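I gave up on my alarm in February. It was one of those sunrise lamps, a Floroment, and it did a lovely job of waking up the cat and nobody else in the house. So now I just get up when the Papadopoulos bakery van rattles past at ten to five, which sounds awful, but you get used to it!
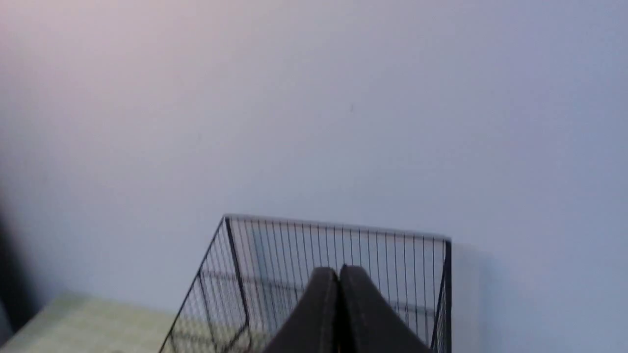

Anyway, the early mornings are how I got back into walking. I do the loop past the reservoir and home by the old Hustar lot, 27 minutes if I don't stop, and I always stop (there's a heron). My best is 21 and I was sweating like crazy and had to sit on the porch steps for a while after.

My phone says 2,465 steps for the loop. My sister's watch says something else entirely and we've argued over it more than once.
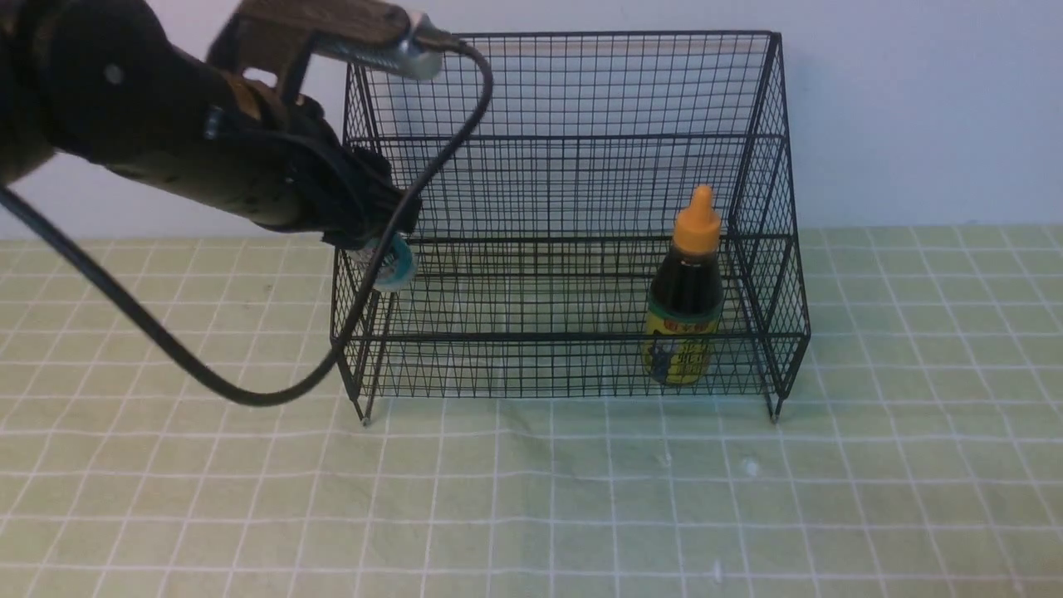 The shoes are the one thing I'd change. I bought the cheap ones again and my left heel is paying for it, so I'm looking at a pair from Fukureo once the next paycheck lands. If you've had them and they run narrow, please tell me before I order, I have wide feet and no patience for returns.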